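Friday, late

Got home at nine and ate standing up. Writing this before I forget what we decided, because last month I didn't write it down and we lost half a week going over it again.

The short version: the recovery policy works better when it is trained on the bad starts separately. We've been mixing everything together since April. Clean throws, messy throws, the ones where the needle rolls in the jaws, all in one pile, and the model learned to be good at the clean ones. Rekha said in the spring this would happen and I argued with her. I told her so today. She said fine and went back to labeling.

What we changed. The task is still a single throw on the tissue pad, needle in, needle out, hand over to the right side. The old way was to give the policy the whole demonstration and let it sort out the phases. Now there is a small classifier in front that looks at the last few moments of video and the joint readings and picks one of 4 states: approach, drive, handover, lost. If it picks lost, a separate policy takes over, trained only on the demonstrations where Indira started from a bad needle angle on purpose and fixed it. That policy is allowed to back off and regrasp. The main one isn't. That was the part I didn't like on paper, and I still think it's a bit ugly, but the numbers are better.

The numbers, then. We ran 99 trials over the week, the same starting positions for old and new, and the order shuffled so the pad wearing out wouldn't favor either one. It should have been a hundred but one log got written over. (Mine. I have fixed the naming script.) The new setup beat the old one on finished throws, and nearly all of the difference comes from the bad starts. On clean starts I can't tell them apart. Rekha wants to run the clean ones again with a different pad before we say anything in writing, and I agree with her.

Things that still go wrong:

The classifier flickers at the handover. It says lost for an instant when the right grasper passes in front of the needle, and the recovery policy wakes up and pulls back a little before it gives control back. I put in a rule that it has to say lost 3 times in a row before anything switches. That took care of most of it. It's a patch and I'd like something better.

Thread. Everything we do assumes the needle is the problem and the thread just follows along. It doesn't. When there are old tails on the pad the camera side mixes them up with the live strand, and I found 6 trials where the estimated thread path jumped to a cut end and stayed there. Indira thinks we should trim the tails shorter between runs. I'd leave them - real tissue won't be tidy either - and make the model deal with it. We went back and forth and didn't settle it. On the list for next week.

Force. We have no force reading at the tip, only motor current, and it's noisy through the wrist. Suvarna, the simulator, has nothing useful to say about it because its tissue is too stiff. Everything slides off it like wet soap on tile. I spent most of the morning turning down the stiffness and then the needle went through as if the pad weren't there. Left it at the old value.

The Sikitex pads run out soon and the order from Riltodbridge hasn't shipped. I called in the afternoon and got the same answer as the last time I called. There are a few of the Grilton ones in the cabinet, but they're drier and the light reflects off them differently, and I don't want to change two things at once. Maybe they would do for Rekha's clean-start check, as the different pad. Ask her.

I saved one picture from the overhead folder to paste in with these notes.
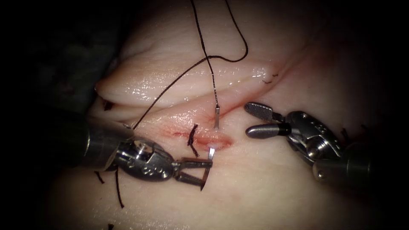 Driver on the left with the curved needle, grasper open on the right. Old tails all over the pad.

The tails are what I mean about the thread. There's a pair standing up out of the incision and a tuft in the crease under the fold, and to the tracker a dark end is a dark end. The glare is the other half of it. With the pad this shiny the bright spots along the ridge look a lot like metal, and I should check whether that's getting into the needle estimate too. A polarizing filter would be cheap to try.

To do: write to Indira about more bad-start demonstrations, with some where the thread is the thing in the way. Back up the logs before touching anything. Read the two papers Rekha sent, which I have told her I've read.

Knee is sore from the stairs again. Bed.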